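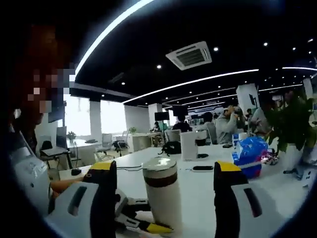

Figure 3. A tall off-white cup with a dark brown band, on a large white table in an open office.

4.2 Drinks, breaks and the shared table

We had not planned to write a section about coffee. When we began the interviews in March, our questions were about noise, light and the distance between people who work together, and we expected the answers to stay close to those subjects. Yet in nearly every conversation, often when we had already begun gathering up our notes, someone would start to tell us about what they drank during the day, where they went to get it, and whom they met on the way. After a while we put the question into the interview guide and were glad we had.

Large shared tables like the one in Figure 3 were common in the offices we visited, and people at them had strong feelings about cups. At Botha, where the staff had given up assigned desks the year before, a cup left on the table was widely understood to mean that the place was taken, even if its owner had gone off to a meeting for most of the morning. At Truteo the same cup meant very little, and newcomers who had moved over from other firms told us (some of them still a bit hurt) that they had come back to find a colleague settled in their spot. Nkuna's earlier work on reading rooms describes something very similar with coats and bags, and we think the likeness is a close one.

The walk to the kitchen mattered just as much. Staff at Arow shared a single kitchen at the far end of a long floor, and many of them grumbled about it at first, only to tell us later in the same interview that it was the one place where they talked to people outside their own team. One woman in the billing group put it this way: "I complain about that walk every day, and I would be sorry to lose it." Nasteo, by contrast, had a small drinks station beside each cluster of tables. People there took shorter breaks and took them with the same few neighbors, and when we asked them to name someone they had recently met at work, several had to think for a good long while.

We want to be careful here. The four firms differ in size and in the kind of work they do, and a kitchen cannot be held responsible for all of that. Ohemaa Lamptey, who carried out most of the Nasteo interviews, also noted that the staff there were in the middle of a busy period, and this may well have shortened their breaks. The written survey, with its 200 replies, helps a little with this question, and we turn to it in the next section.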